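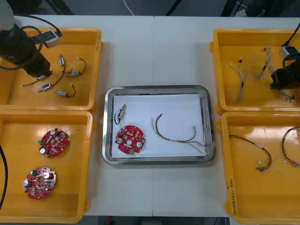
Why the Repair Evening Has a Queue: Waiting Times at Notside Hall
Project report, second year, Social Research Methods
Viorica Angelovski and Krešimir Krasniqi

1. Background

Notside Hall opens its doors one evening a month so that residents of Bivmont can bring in broken household things and, with luck, carry them home mended. Entry is free and the tea costs whatever you feel guilty enough to pay. The organisers told us the evening was "a bit busy". We arrived in November ten minutes before opening and joined a line that had reached the bus shelter.

Our question was a modest one: how long do people wait, and does it bother them?

2. Method

We handed out 80 slips at the door over three evenings. Each had a space for arrival time, the time the visitor first sat down with a repairer, and a remark. We got 70 back. Of the missing ones, we know that one was used to wedge a table leg, and it did good work there.

Krešimir also interviewed 8 visitors while they queued. Viorica had planned to interview the repairers, but repairers do not like being spoken to while holding a spring.

3. Findings

Waits were longest in the first hour and fell away sharply after half past seven, when most people in Bivmont are apparently indoors. Toasters and lamps moved quickly. Sewing machines did not, and one radio stayed with the same repairer for two evenings running.

Fewer people complained than we expected. Several wrote that they had met a neighbour in the line, and one wrote that she had met a neighbour in the line and would come later next time. The commonest remark was about the draught from the side door, which our slips did not ask about and which we now know a great deal about.

4. The ticket trial

In December we tried numbered tickets, borrowed from the Grulatach swimming club. They came as a single roll of 3000, starting at 1. People took a ticket, looked at it, and went on standing in line in number order. Chairs had been put out for them - these were used for coats.

5. Limits

Arrival times were written down by the visitors themselves, and a suspicious share of them fall on the quarter hour. We also left out anyone who saw the queue and went home, who may have had the strongest opinions of all.

6. Suggestions

Open a separate table for plugs and fuses in the first hour. Put the busiest times on the poster. Fix the side door.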